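NOTA DE PRENSA

Nurnerville publica los resultados de su evaluación de tareas de ropa con pinza paralela

Colgar una prenda en un perchero sigue siendo más difícil que cogerla

Sodport, 4 de diciembre — Nurnerville, firma dedicada a la evaluación de manipulación robótica, ha publicado el informe técnico de su campaña de noviembre sobre tareas domésticas y de tienda con textiles. El documento responde a una pregunta que le plantean con frecuencia operadores de hoteles y comercios: si una máquina de propósito general puede encargarse ya de la ropa sin supervisión. La respuesta es negativa para la mayoría de las operaciones medidas y afirmativa, con condiciones, para unas pocas.

La evaluación comprendió 1464 intentos repartidos en 13 tareas, entre ellas coger una prenda de una superficie, introducir una percha por el cuello, colgarla en una barra y trasladarla a un perchero de pie. Las políticas de control se entrenaron con 2000 demostraciones humanas realizadas con pinzas de mano, sin robot de por medio. El sistema ensayado, denominado Lò, emplea dos brazos y pinzas de dos dedos.

De las 13 tareas, solo 4 superaron el umbral de fiabilidad fijado antes de empezar. Todas ellas corresponden a la recogida de prendas desde una superficie plana o a su depósito en un recipiente abierto. Ninguna de las que exigen colgar alcanzó el umbral.

Pinzas de mano, prendas, perchas y percheros en una sala interior.

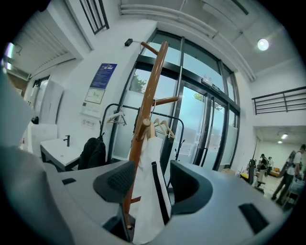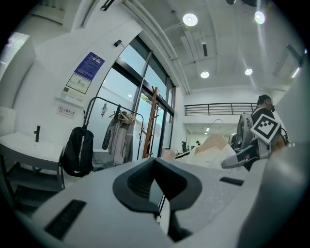
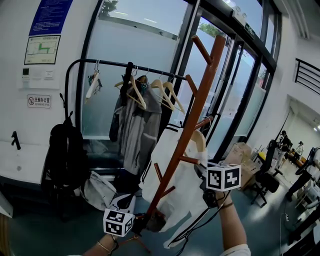 El informe atribuye la diferencia a dos factores. El primero es la deformación de la tela: una vez levantada, la prenda cambia de forma con cada movimiento y oculta los puntos de agarre que el sistema había localizado. El segundo es la tolerancia del apoyo. Una barra horizontal admite un error lateral amplio, pero el gancho de la percha debe llegar con la orientación correcta; en un perchero de pie, además, cada brazo tiene una inclinación distinta y el conjunto puede desplazarse si recibe un empuje.

«El agarre está razonablemente resuelto. Lo que falla es la segunda mitad de la tarea, cuando hay que sostener la tela con una pinza y orientar la percha con la otra», explica Yaneth Villca, responsable de ensayos de Nurnerville. «Un operario corrige ese gesto por tacto. Lò lo corrige por visión, y con la prenda delante ve poco».

La transferencia entre espacios también se midió. Las políticas entrenadas en una sola sala perdieron fiabilidad al cambiar la iluminación o el modelo de perchero. Al añadir demostraciones de otros locales la pérdida se redujo, aunque no desapareció — el informe detalla los valores por tarea en su anexo.

Rogério Trindade, director de operaciones de la cadena de lavanderías Zastarham, que ha colaborado en la definición de las tareas, considera útil el resultado aunque aplace sus planes. «Podemos estudiar la clasificación de prendas antes del lavado. Para el colgado seguiremos con personal, y no tenemos prevista una fecha para revisarlo», señala.

Nurnerville repetirá la evaluación con pinzas dotadas de sensores táctiles y mantendrá sin cambios las tareas y el umbral, de modo que ambas campañas sean comparables. El protocolo, los criterios de éxito y la relación de fallos por categoría pueden solicitarse al departamento de ensayos.

Contacto para medios: Yaneth Villca, departamento de ensayos, Nurnerville, Sodport.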